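2025-03-24
Equipment planning, second arm cell

Sat down with Chathurika Kodikara to close out the open lines on the budget sheet before it goes up for signature. Notes so I don't have to reconstruct this later.

Carried over from February: the arm itself is approved. What is still open is everything that goes under, around and on the end of it.

Table. Böttcher quoted 1,757 for the welded frame with a drilled top plate, leveling feet included, delivery extra. Vorley is at 993 for a bolted extrusion frame. Akash Nishad wants the Böttcher. His argument is stiffness at full reach, and I agree the extrusion frame will need cross bracing that isn't in the Vorley price. Asked Vorley to requote with bracing and a thicker top. If they come back anywhere near the other number, we take the welded one and stop discussing it.

Fingers. Stutari will machine blank finger pairs to our drawing. 674 for the batch, aluminum, no anodizing. Drawing is at rev 2 and the bolt pattern has been checked against the flange. Still missing a tolerance on the pad face. CK to add before it goes out.

Stop button and cabling. Faditz has the enclosure we used on the first cell. Price not confirmed. Left the line blank on the sheet. A guess there would get treated as a quote.

Compute. No purchase this round. The workstation we have runs the sim at an acceptable rate as long as rendering is kept to one camera. Training jobs go on the shared machine overnight.

Layout. The question that keeps coming up is whether the base should sit on its own table next to the furniture or on the same surface. Separate table costs more floor area and gives us a height offset to deal with. It also means we can swap the furniture without unbolting anything. Going with separate. Footprint drawing needs the door swing and the outlet positions added, AN has the tape measure.

Reach check was done in the bedroom layout in sim, base on the dark table, hand over the dresser top. Elbow ends up high in that pose, so ceiling clearance goes on the site checklist along with the lamp and plant as keep-out volumes.

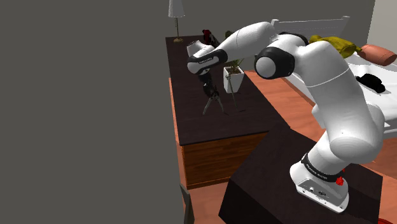 Spares: one extra set of fingers from the Stutari batch stays in the drawer, unmodified. Freight goes on its own line this time. Sheet is locked for edits once Vorley answers.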